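Mabaso 卡片分拣工位 设备维护进展（5月）

收件：Henrike Buschmann
抄送：Vanico 设备组

赶着写的，先把要紧的放前面，表格版下周补。

一句话：左臂已经恢复运行，护套换过了，腕部重新标定做完一遍，右臂暂时不动。预算没超。有一件事要您批，在最后。

一、本期做了什么

1. 左臂护套。旧的那层在肘部磨穿，波纹套里进了纸屑。拆下来清了两遍，第二遍才干净。波纹套本体没裂，继续用，外面重新套透明保护套。原先用扎带收口，扎太紧，小臂转到底会扯，现在改成松口加一圈魔术贴。跑了一个下午，没再扯。

2. 腕部。螺丝全部重新按力矩上了一遍，有一颗之前就是松的（上次记录写的是“已紧固”，记录不对，我已经改了）。手指回零偏差比4月小，但食指偶尔还是慢半拍，怀疑是指根的线，不是电机。先观察。

3. 控制程序。Harument 给的新版驱动装了，又退回去了。新版在低速段抖，抓卡片的时候很明显。他们说在查，没给时间。目前用旧版，稳定。

4. 卡槽。还是用纸板分格架，卡片竖着插。换过亚克力的，反光太厉害，识别老丢边，又换回纸板。纸板缺点是格子会慢慢歪，每班开工前要扶正，已经写进点检表。

5. 急停。左右两侧都按过，正常。按钮标签补贴了。

二、运行情况

护套换好以后累计抓取1825次，失败65次。失败里头大部分是卡片贴在槽壁上，手指插不进去，跟手本身关系不大。剩下的一小部分是抓起来又滑掉，集中在覆膜的那批卡，普通卡没出现过。

本期停机合计大约36小时，主要是等护套到货。真正修的时间不长，等的时间长，这一点跟上期一样，我知道您不爱听。

调试时一律两个人，一个在桌边放卡、看手，一个在控制台。桌边的人不伸手进抓取区，要取卡先喊停，等臂回到待机位再拿。这条之前大家执行得松，5月开始签字。

左臂在桌面这一侧的姿态基本定下来了，手指略向下弯，从上方接近，比原来水平插入少蹭槽边。肘部抬高了一点，护套不再压到桌沿。代价是臂会挡掉一部分视野，腕部相机看卡槽靠近处有死角，所以卡槽往右挪了一段，程序里的基准点也跟着改了。改基准点那天忘了存，重做了一次，耽误半天，算我的。 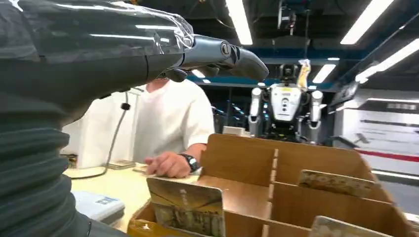 三、日常保养（已执行的版本）

每班：
- 看护套有没有破口，收口有没有滑
- 扶正分格架
- 手指空抓十次，听声音
- 桌上不留杂物，线缆理到桌边

每周：
- 擦腕部，查螺丝标记线有没有错位
- 波纹套从下往上捏一遍，有硬块就拆
- 备份程序和标定文件（备份！上次就是没备份）

每月：
- 重新标定一次，结果存档，跟上月对比
- 急停全测
- 护套不管好坏都换

护套每月换是这期新加的。之前是坏了再换，结果一坏就得停机等货，不划算。

四、没做完的

- 右臂护套没换，目前看没破，但用的时间跟左臂旧的那只一样长，估计撑不了多久。
- 食指的线。要拆指根，得停一整天，想跟右臂一起做。
- 覆膜卡打滑。试了两种指套，一种太软，抓两下就卷边，另一种还行但是厚，插槽费劲。第三种 Homeo 那边在打样。
- 桌边那根线还是垂着走的，临时固定，应该走线槽。小事，但一直没做完，下期一定弄。
- 操作手册第四章还是老姿态的图，得重拍重写，没排上人。

五、费用

本期备件和耗材合计151欧，都是护套、魔术贴、螺丝胶这些零碎，发票在共享盘“5月”文件夹里。驱动升级没收费。人工按原计划，没有加班。

六、要您定的

右臂护套和指根线，能不能合在一起停一天做？我倾向于合。分开做要停两次，标定也得做两次。如果同意，请直接回邮件，我这边好跟供货的订，订晚了又要等。备件想多存两套护套，金额不大，从耗材那一项里出就够，不用另外申请。

下一期报告会附每班点检表的扫描件，还有新旧姿态的失败率对笔。

先这样，有问题打我电话，上午一般都在工位上。

——

读者留言（3）

调试组小林：驱动那个我们这边也抖，退旧版就好了，同求 Harument 的进度。

H. Buschmann：同意合并停机。护套先订，右臂做完发我一份标定结果。另外手册别拖到下个季度。

老邱：魔术贴用久了会粘纸屑，建议点检表里加一条清理。

本站使用 Cookie 以保持登录状态并统计访问量。继续浏览即表示您同意。[接受] [设置]

联系我们 | 隐私说明 | © Mabaso 项目组 | 返回顶部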